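# Building blocks on a covered table: keep sliding, won't stay stacked, and what do I do about the snacks?

**Posted by blocktable_kenby on June 4, 2023**

Hi all! I look after the block table at our community room in Kenby, and I could use some advice from people who have done this longer than I have. We use the ordinary studded plastic bricks, mostly red, green and orange, the chunky kind that small hands can manage. I inherited 183 of them in January in a big sack with no lid and no instructions (not that you need instructions, but you know what I mean).

My first trouble is stacking. The bricks are secondhand and some of them don't grip the way they used to. Two squares on top of a longer one is the build everybody starts with, and half the time one of the squares sits a hair higher than its neighbor, and then the next layer won't go on at all. I've tried pressing harder. I've tried swapping bricks around until I find a pair that agrees. That works, but it takes forever. 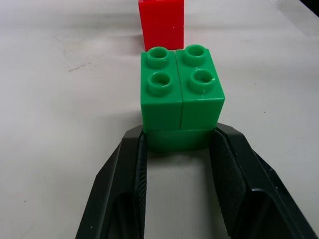
*Two green squares on a longer green one, red brick behind.*

The bare tabletop is the other half of the problem. It's pale and matte and it already has scuffs and streaks all over it, and I'm told the table has to last. So I've been going back and forth between bare and covered. Bare, the bricks skate when you press down on them. Covered, they stay put a lot better, but the covering wrinkles, and a tall stack on a wrinkle is a stack with about a minute to live.

Has anybody found a covering that lies flat and stays flat? I don't want to glue anything down. I also don't want to spend real money, our whole budget for the table is 98 dollars for the year and part of that has to go to replacing bricks.

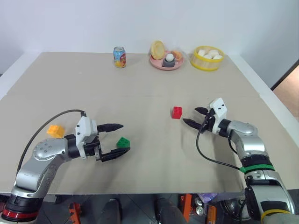
**Kenby Community Room · Block Table Group**

I should say what I've already tried so you don't waste your time. Tape along the edges: fine for a while, then the corners curl. Taping the middle seam: looks neat, and then the bricks catch on the tape, which is worse than catching on a seam. Smoothing it all down by hand before we start: works until the first elbow. A rubbery shelf liner from the kitchen drawer: too grippy, you can't slide a brick out of the way at all, and it smelled funny.

And then there's the food. I know, I know. We keep a few things along the far side by the wall, a drink can, a pink plate with some bits on it, and something round and yellow with white egg-looking things in it. The building goes on in front. In theory that's two separate zones and everybody is happy. In practice people build toward the wall, I don't know why, and the orange bricks end up right next to the plate. I'd like to keep both on one table because we only have the one.

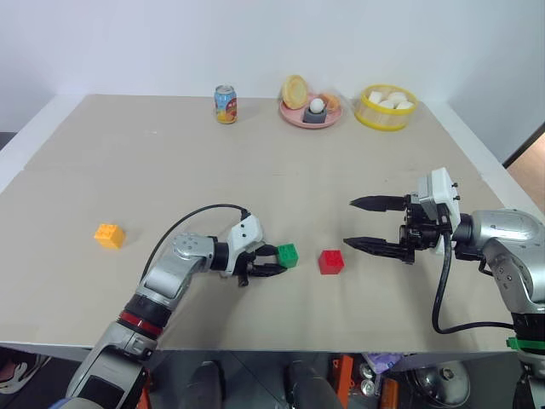 I did think about a strip of something across the middle as a border, maybe painter's tape, but see above about bricks catching on tape. I also thought about a tray for the food. My worry with a tray is that it takes up room, and once you've got a tray there people start putting more and more on it, and before long you're running a café with a few bricks at one end. Maybe I'm overthinking this. I do that.

So, to boil it down: how do I get old bricks to stack level, what do I cover the table with, and how do I stop the bricks and the snacks from meeting? Any one of those would make my week. Thanks in advance!

---

**oldbricks_pistden**

I'll take the stacking one, because I've been through the same thing with a lot of used bricks.

When one square sits higher than the other, check underneath before you blame the studs. There's nearly always something in there. Crumbs, lint, a bit of dried glue from a school project. Ours were full of glitter. I soak them in a dishpan of warm water with a squirt of dish soap for an hour, go around the inside with an old toothbrush, rinse, and leave them upside down on a towel overnight. Don't use very hot water and don't put them in the dryer (ask me how I know, I lost a good yellow one that way).

If it's clean and still sits high, the brick is probably a different make. Hand-me-down sacks are always mixed. Two greens can look like twins and be just different enough to drive you up the wall. What I do is pick one brick I trust and try every other brick on it. Goes on flush, it goes in the main bin. Sits proud, it goes in a second bin. The second bin is perfectly good for roads and fences and anything that's one layer tall. It took me one evening with the radio on and I haven't fought with a stack since.

Also, press straight down with your palm over both squares at once. If you seat one and then the other, the second one tends to tip. It helps to hold the bottom brick by its two ends while you press.

For the covering I don't have much. We use a bare table and live with the scratches.

---

**xue_road_playgroup**

covering: use something stiff. cloth will always wrinkle, thin paper will always wrinkle, doesn't matter how you tape it. we had good luck with flattened cardboard from a big appliance box, the furniture store gives it away. put the seam toward the back where you don't build. swap it out when it gets sad

---

**flirotby_tables**

Good answers already, but I want to add something on the food, since it's the part I have opinions about!

Keep it on one table, it's fine, lots of us do. The trick for us was giving the bricks a home of their own at the near edge. People build toward whatever space is open, and if the bricks start out scattered over the middle then the building starts in the middle and creeps. Put the bin right at the front, tip out only a few bricks at a time, and the building stays closer to the chairs. We put out 8 per person to start and let them come back for more.

Anything open goes in a bowl or basket with a proper rim. A rim stops a rolling thing from rolling out, and it stops a brick from sliding in. Flat plates are the weak spot, so I'd put yours tight against the wall, with the cans beside it.

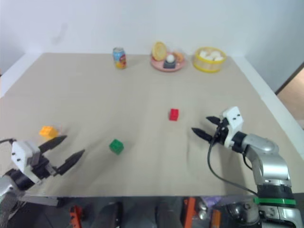

blocktable_kenby replied that the bin at the front sounded so simple she was a bit embarrassed, and asked whether 8 bricks wasn't stingy for the older kids, who like to build tall and would be up and down for more the whole time.

It can be, yes. For the older ones we go up to whatever fits in two cupped hands. They think that's very funny and they get surprisingly good at it, so be warned, the bin empties fast. I'd still start low with a new group and see how it goes.

One more thing on cardboard, to back up the answer before mine. Let it sit flat under something heavy for a couple of days before you put it out. Ours came folded and the fold stood up like a little mountain range until we weighed it down with phone books. We went through 3 sheets last year, so it's cheap enough. Wipe spills right away, though, once it gets soggy it never lies flat again and you may as well recycle it.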